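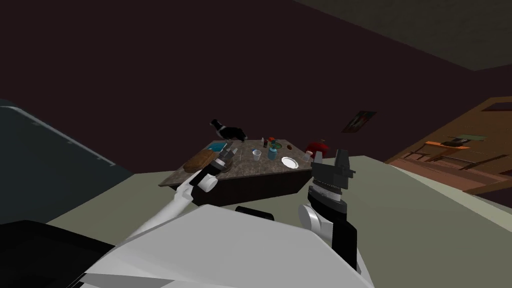
Rendered view: table with cutting board and small blue tray.

WIKARHAM HOCKEY CLUB CONFIRMS WINTER CONDITIONING BLOCK AT FOKASSKA

28/11/2019

Wikarham Hockey Club has confirmed that its senior men's and women's squads will carry out their winter conditioning block at the Fokasska indoor sports centre. The block covers the league break and ends one week before outdoor fixtures resume. A total of 31 players have been entered.

The agreement was signed in July and replaces the club's earlier arrangement, under which the squads trained separately at two school halls. Under the new terms both squads use the same hall, with the women's session first and the men's session directly after it. Goalkeepers attend both.

Session format

Each session lasts 55 minutes, excluding warm-up. It is divided into a repeated sprint set, a small-sided game with side boards in place, and a penalty corner drill adapted for the indoor surface. Players rotate between stations on a fixed clock. Substitutions during the small-sided game are made on the coach's signal only.

Running load will be recorded with the Flelel tracking vest, worn under the training shirt. In the trial sessions the mean distance covered by an outfield player was 3,395 metres. The coaching staff will use this figure as the baseline for the block and will adjust the length of the sprint set where a player is well above or below it. Goalkeepers are not included in the distance data and will be assessed on reaction drills.

"The school halls were too short for a full sprint and recovery run, so the numbers we collected last winter were of limited use," said Lieselotte Meinecke, head of performance at Wikarham. "At Fokasska we can run the same test each week on the same floor and compare like with like. Players will receive their own results after every second session."

Players returning from injury will follow a reduced programme agreed with the club physiotherapist. They will not take part in the small-sided game until cleared to do so in writing.

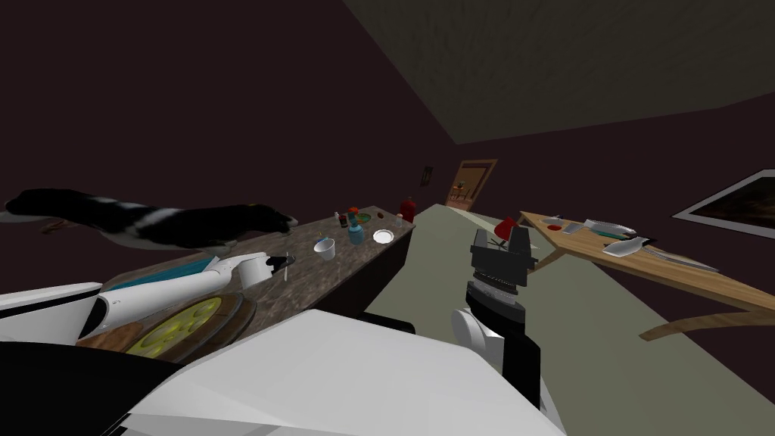

Spectators and closing match

The block ends with an indoor match between Wikarham and Mayrhofer, played over two halves under standard indoor rules. The hall will be open to up to 300 spectators. Entry is free for club members and for juniors in club kit. Other visitors can pay at the door.

Lewis Pringle, fixtures secretary, said: "Mayrhofer have played indoors for several seasons and will be stronger than us in that format. We asked for the match on that basis. It does not count towards any league standing, and both sides may use rolling substitutions."

Training sessions are closed to the public. Parking for the closing match is behind the hall, and the front entrance must be kept clear for coaches.

Notes for editors

Requests to attend the closing match should be sent to the fixtures secretary at Wikarham Hockey Club. Squad lists will be issued on the day of the match. Tracking data for individual players will not be released.

ENDS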